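Cell Safety and Work Practice Lead (two-arm workstations)
Skornov – Odosach site
Full time, day shift, start in November

Skornov runs enclosed two-arm cells for light handling work, mostly paper, packaging and small household items. We need one person to own the written rules for those cells and see that they are followed.

The rules exist, but they grew one page at a time. Some are in the Zarei handbook, some are in shift notes, and a few are only known to the people who have been here longest. Your first job is to bring them into one document that an operator can read in five minutes and an auditor can check line by line.

What you will do

Write and maintain the operating rules for every cell, including start-up, stop, reset and hand-over.
Set the rule for what may lie on the front rail or inside reach of the arms while the drives are on, and check it at the start of each shift.
Review the risk assessment whenever a task, a gripper or a fixture changes.
Train new operators and sign them off before they work alone.
Keep the incident and near-miss log and report on it monthly.

Typical work at the cells, paper handling: 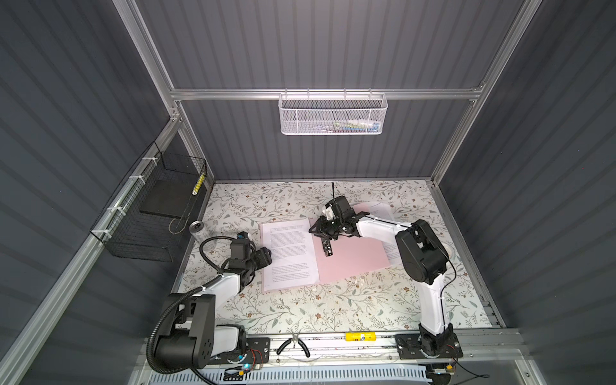
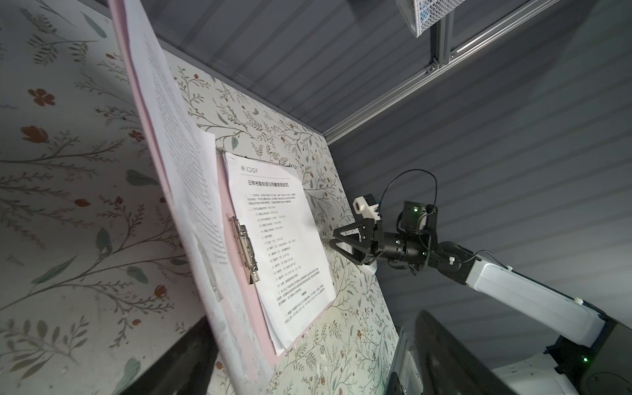
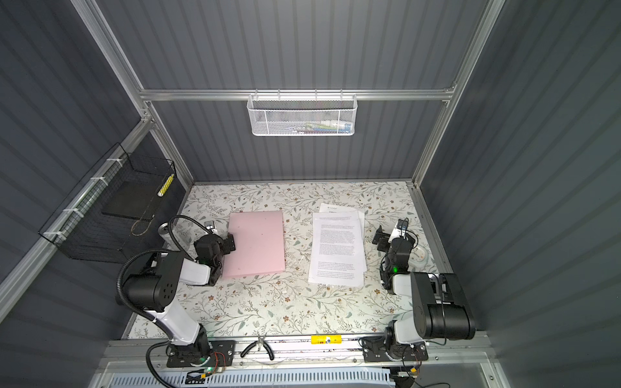 The lead spends more than half the week on the floor. You will watch runs, talk with operators and stop a cell if you think it should be stopped. You do not need permission from production to do that, and the restart is your decision too.

What we ask for

At least two years in machine safety, lab safety or a similar role.
Working knowledge of ISO 12100 and ISO 10218. Experience with collaborative applications is useful but not required.
Clear, short writing. We will ask for a sample of a procedure you wrote yourself.
Comfort with basic hand tools and low-voltage wiring, enough to inspect a base plate or a cable run.

A degree is not required. We have hired from maintenance and from quality before and both worked out well.

What we offer

A one-time relocation payment of $2000 if you move to Odosach.
A training budget of $1000 a year, plus paid time for courses.
Safety shoes and prescription safety glasses at no cost.
A desk near the cells – not in the office building across the yard.

How to apply

Send a resume and your writing sample through the Lutari portal, reference 759. A cover letter is optional. If your sample comes from a current employer, remove anything confidential first.

Interviews take half a day and include an hour at a running cell, where you will be asked to note what you would change. Bring closed shoes. Long hair must be tied back on the floor, and lanyards come off at the door.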